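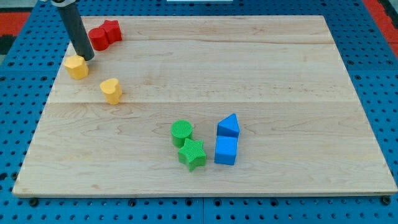 8 October 2021

Hide glue, second round. Writing this up while I still remember which jar was which.

Where we left off: the first batch from the Flanstead granules went stringy before I could close a joint, and Norbert's batch, mixed on the same morning from the same bag, was fine. We argued about water. He soaks overnight in the fridge, I had soaked for two hours on the bench. So this week I did it his way and changed one thing at a time after that.

Recipe used for all jars unless noted: one part granules to one and a half parts cold water by weight, soaked overnight, warmed in the Hotemix pot with the lid on. I kept the glue at 140 F on the probe thermometer. The dial on the pot reads high and the number printed on it means nothing. Somebody should put tape over it.

Jar A. Plain, as above. Ran off the brush in a thin stream and broke into drops at the end, the way Cremilda says it should. Open time on bare maple at shop temperature was short. By the time I had brushed the second face, the first had started to skin over at the ends. Fine for rubbed joints and small blocks, no good for anything that needs six clamps.

Jar B. Same, with table salt at 5 percent of the dry weight. Longer open time, enough to brush both faces, set them together, slide the piece into line and get clamps on without hurrying. Squeeze-out stayed rubbery until after lunch and came away with a chisel in one strip.

Jar C. Same, with urea at 10 percent. Longest of the lot. Also the slowest to grab. I had a piece creep on me under the clamps and had to knock it back with a mallet. Smell was worse. Natalia moved her bench work to the other room.

Jar D. The leftover from last time, which had been in the fridge and reheated I don't know how many times. Thin and brown. I glued two test pairs with it out of curiosity and labeled them so they don't end up in anything real.

Warming the wood. This made more difference than any of the additives. I ran the hair dryer over both faces until they felt warm to the back of the hand, then glued with Jar A. It behaved almost like Jar B on cold wood. Blažena has been telling us this for years and I had always put it down to her shop being drafty. Next cold morning I want to try it with the pieces left on top of the radiator, which would be less fuss than holding the dryer.

Breaking the samples. Left everything 19 hours, which was not a chosen number, just when I could get back in. Broke the pairs in the vise with the long bar. All the A and B pairs tore wood along most of the face. Of the C pairs, two tore wood and one opened cleanly on the glue line at one end. I think that is the one that crept, but I had not marked it. Mark them next time. The D pairs came apart with very little effort, as expected, with a dull brown film left on both sides.

I don't trust the C result either way. Nektarios says urea glue needs two full days before you ask anything of it. He also says his grandfather's shop never measured anything, so take it as you like. Will repeat with a longer wait.

Surface prep. All faces came straight off the jointer plane, no sanding. Natalia asked whether toothing the faces helps. I have read it both ways. My own view is that on a well fitted joint it does nothing except make more work, and on a badly fitted joint the answer is to fit it again. But we have the toothing iron from the Marulanda sale sitting in its box and it would take an hour to find out. Put down for the next round.

Sharpening, while I'm here. Redid the jointer iron before planing the samples. It had a chip near the left corner that I took out on the coarse stone, then the 400 and on up. Whoever used it last had the cap iron set way back, which explains the tearout on the Sasia cabinet doors. Please put it back close when you are done. I set it so you can just see a line of steel past the cap, and on maple that runs against itself you want even less.

Glue storage. Things to do, mostly for me:

Fresh glue goes in the small jars, filled no more than halfway, with the date on the lid. Not on the side, where it gets wiped off.

Anything older than two weeks in the fridge gets thrown out. Extra can go in the ice cube tray (the green one, and it is not for ice).

Dry granules stay in the tin with the rubber seal. The paper bag had picked up damp by the window and I think that accounts for some of the trouble with the first batch. The rest was my short soak.

Pot gets emptied at night. There was a ring of burned glue around the inside that took me a good while with hot water and a plastic scraper.

Brush: the hog bristle one with no metal on it. The one with the steel ferrule turned the glue gray and left a dark line in the maple. It shows more on pale wood than I would have guessed. Steel brush is now in the paint drawer.

Cost. The new bag was 560 including freight, against a good deal less for the yellow glue we use on everything else. Norbert's point is that we only need hide glue for repairs on old work, where the next person has to be able to open the joint again, and for that a bag will last us past January and then some. I agree. I had been drifting toward using it for new drawers as well and there is no real case for it. Yellow glue for new, hide glue for old, and we stop discussing it over coffee.

Opening joints. Tried it on one leftover B pair: hot water along the seam from a syringe, thin palette knife, patience. Took 8 minutes to get the knife through. Alcohol on the second pair was faster and made the glue go crazed and brittle, so it popped rather than slid. For the chair from Cremilda's aunt I would start with alcohol in the rear leg joints and keep the water away from the finish.

Next round: B only, warm wood and cold wood, toothed and plain, three pairs of each, left two days. C again if there is urea left. Samples cut and numbered in pencil on the end grain before any glue comes out of the fridge.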